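Três cervejas e uma van até o estádio

O Anden leva torcedor ao jogo de graça, desde que o torcedor chegue com sede e saia na hora 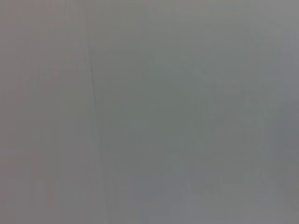 A van do Anden sai vinte minutos antes do que está escrito no quadro. É de propósito. Sigrún Ásgeirsdóttir, islandesa, dona do bar há 10 anos, descobriu cedo que o torcedor do Murkia entende "seis e meia" como o momento de pedir a saideira. Então escreve seis e meia, buzina às seis e dez e começa a recolher gente às seis e vinte.

O bar fica na descida da Hedegaard, a 3 quilômetros do estádio de Sikthorpe, distância ingrata: longe demais para ir a pé debaixo de chuva, perto demais para o taxista aceitar a corrida sem suspirar. Do portão leste para cá não há mais onde estacionar desde que a prefeitura pintou as faixas amarelas, e foi nessa semana que Sigrún comprou a van de uma escola de natação. Ainda cheira um pouco a cloro.

O esquema é simples. Quem consome qualquer coisa ganha uma ficha de plástico verde, e a ficha vale ida e volta. Café conta. Água com gás também, embora o rapaz do balcão entregue a ficha com certa frieza. A volta parte meia hora depois do apito, ganhe ou perca, e nas derrotas o rádio fica desligado.

"Na primeira temporada eu deixava ligado", conta Sigrún. "Um senhor me pediu para descer no meio da ponte."

Nos dias de clássico são três viagens, e convém chegar cedo. O sanduíche de pernil custa menos até as cinco e vem com uma mostarda que merece respeito. A torta de peixe é receita da família dela e divide a clientela desde a inauguração - eu fico com o pernil.

No último jogo da temporada passada, 353 fichas saíram do balcão. Voltaram 35 a menos. Sigrún desconfia que viraram amuleto, e tem motivos: um freguês mandou furar a dele e usa no chaveiro. Já avisou que em setembro, quando o campeonato recomeça, as fichas serão vermelhas. O freguês do chaveiro considera a mudança um desrespeito e promete embarcar com a verde assim mesmo.

Ela pretende deixar. Mas vai buzinar às seis e cinco.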